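How Does a Table Stand Up?
Maglaya Children's Pages: The Things Around Us
Written by Jennylyn Dimaculangan

If you are reading this at home or at school, there is a very good chance that a table is somewhere close by. Maybe your elbows are on one right now (I won't tell). We eat at tables, draw on tables, build on tables and pile things on tables that should have been put away last week, and most of the time we don't think about the table at all. It just stands there, morning and night, holding everything up. So let's spend a little while thinking about it, and by the time we're done I hope you'll want to crawl under your own kitchen table and have a good look!

The top and the legs

Every table has two main jobs to do. It has to give you a flat place, and it has to keep that flat place up off the floor. The flat part is called the top, or the tabletop. The parts that hold it up are called legs, even though they never go for a walk.

When you put a heavy book on a table, the book pushes down on the top. The top passes that push along to the legs, and the legs pass it along to the floor. You can feel this for yourself. Get down on your hands and knees and ask somebody to lay a pillow on your back, and then a book on top of the pillow. Do you feel your hands and knees pressing a bit harder into the floor? Your back is the tabletop, and your arms and legs are, well, the legs.

Does a table need four legs?

Lots of people would say so, and four is certainly the number we see most. But a table can stand very nicely on three legs. It can even stand on one fat leg in the middle, as long as that leg has a wide foot at the bottom so it won't tip. Round tables in cafes are often made this way, and it leaves plenty of room for knees.

Some tables don't have separate legs at all. They stand on two frames, one under each end. A frame like that might be bent in the shape of a big letter U, or it might be joined up into a full square. Each one touches the floor in a long line, or at two corners, so a pair of them can do the work of four legs. And there is an open space in between, where you could slide a basket, or a pair of slippers, or a sleepy cat.

Big tables and little tables

Tables come in all sizes because people use them in so many ways. A dining table has to be high enough for your legs to fit underneath when you sit in a chair. A coffee table is low, so you can reach your cup from the couch. A little side table might hold only a lamp and a glass of water. And there are tiny tables made to stand on top of other tables! You might use one as a shelf for your pencils, or to lift a plant up closer to the window.

When my neighbor Chrysanthi Michailidis was in second grade, she made a little table out of a cereal box lid and four empty thread spools, and she put it right in the middle of her desk. It held her erasers for the whole school year and it wasn't even glued very well.

Covering the table up

Before a messy job it's a good idea to cover the table. You can use an old bedsheet, a roll of paper, or newspapers if your family still gets them. Spread the cover out flat and smooth it with your hands, starting in the middle and working toward the edges. Then put a piece of tape at each corner, so it doesn't slide when you lean on it. A cover that has been used a lot will be covered in spots and smudges, and I think those are rather nice to look at. They are marks that didn't end up on the wood. 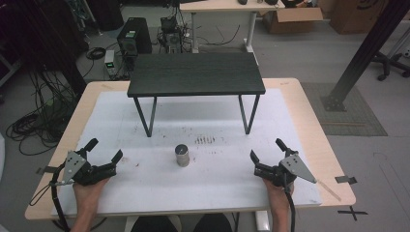

Why do some tables wobble?

A table with four legs wobbles when one leg is a tiny bit shorter than the others, or when the floor underneath isn't flat. Three of the legs touch the floor, the fourth one hangs just above it, and the table rocks back and forth. A folded piece of cardboard under the short leg will usually stop it.

There is something funny about three-legged tables, too. They don't rock, even on bumpy ground! Three feet can always find the floor together. That's why stools for milking cows were often made with three legs, as barn floors could be very lumpy indeed. The top might end up a little slanted, of course, so I wouldn't put a full bowl of soup on one.

Try making your own

Would you like to build a small table? You'll need a piece of stiff cardboard the size of a paperback book, some sheets of plain paper, and tape.

Roll one sheet of paper into a tube and tape it closed. Make three more just the same, then trim them with scissors until they are all as short as your thumb. Stand them up on the floor, one for each corner, and set the cardboard on top. Tape the tubes underneath when you like where they are.

Now lay a book on it, gently. Did it hold? Try another book, and another. If a leg folds over, look at which one it was and whether it was standing up straight. You can roll a new one with two sheets of paper this time and see how many more books it will carry. And when you've finished, turn your table upside down and draw something on the bottom, where only the people who crawl underneath will find it.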